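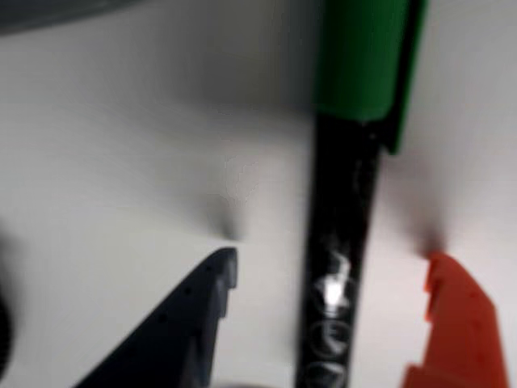 Eino Saarela starts every shift with the fingers and leaves the arm for later, and asks that anyone taking over the cell do the same. Most of the faults logged in the first 800 cycles at Tillton were traced to a finger that had worked loose on its mount.

Chapter 6. Looking After the Gripper

This chapter covers the two-finger gripper on the Oravec bench cell. You will learn to check the fingers, replace a worn one, and set the open position again afterward. The arm itself is covered in Chapter 7.

Open the gripper fully and stop the cell before you reach in. Wipe the stepped inner edges with a dry cloth. Look for chips at the tips, then try each finger by hand. It should not rock. If it does, tighten the screws a little at a time — never one all the way down first. 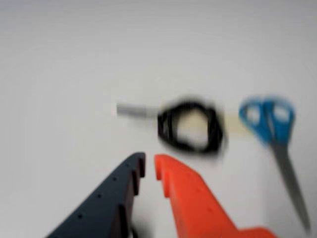
Figure 6.1 Gripper open over the work surface, dark finger left, orange finger right.

Write the cycle count in the log each time a finger is changed. The pair used for this chapter went on at cycle 3,969.

Filed under: Textbooks > Shop Automation
169 views | 12 shares

Related
Chapter 5: Leveling the Bench
Chapter 7: Arm Joints and Cables
Stillwood Workbook, August Printing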